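Notebook, glaze and tile bench
July, started 8:40 a.m.

Stairwell panel for the Vesent building, section B. Section A is grouted and cured. It stays flat on the rack until the mounting rails come from Okafor.

Counted the tesserae for B against the cartoon: 1,167 needed, 217 short. Nearly all of the shortage is in the pale green along the upper curve. The ochre and the off-white are complete. Cut stock for the green will come from the second batch of Cumau tile, which fired slightly bluer than the first. Plan is to mix the two batches from the middle of the curve outward so there is no hard line where one ends.

Adhesive test, three boards, same trowel notch:
Board 1, standard thinset, gray. Gray reads through the joints on the translucent pieces. Rejected.
Board 2, white thinset, standard mix. Good color, skins over before I can finish a hand-sized area.
Board 3, white thinset with latex additive. Open time long enough to set a full row and adjust. Use this one.

Joint width held at 1/16 inch on the straight runs. On the curve it opens to 1/8 at the outside edge, and I don't like it. Recut seven of the wedge pieces with a steeper taper and dry-laid them again. Better. The remaining wedges need the same treatment before anything is glued. 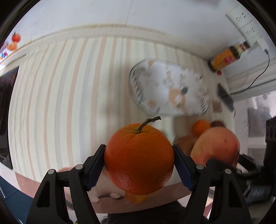
Lavanya Chowdary read the above at noon and wrote in the margin that the taper is fine as drawn and the fault is in the cartoon, which was enlarged from the Drillilberg sketch without correcting the radius. She would redraw the outer arc first and recut only what still gaps.

Checked it with a string and pencil. She is right — the arc is flat for the last third. Redrew it on tracing film and taped it over the old line. Wedges already recut can move to the tight end.

Grout: sanded, warm gray, sample stick drying on the sill. Compare in stairwell light before ordering. Kadir Bilgin has the key to the stairwell.

Open items
Cut pale green, both batches, keep in separate trays until laying.
Ask Okafor for rail hole spacing. Backer board is not drilled yet.
Nipper wheels are dull, replace before the next cutting session.

Stopped 4:15 p.m. Film left taped down, board 3 labeled and on the shelf.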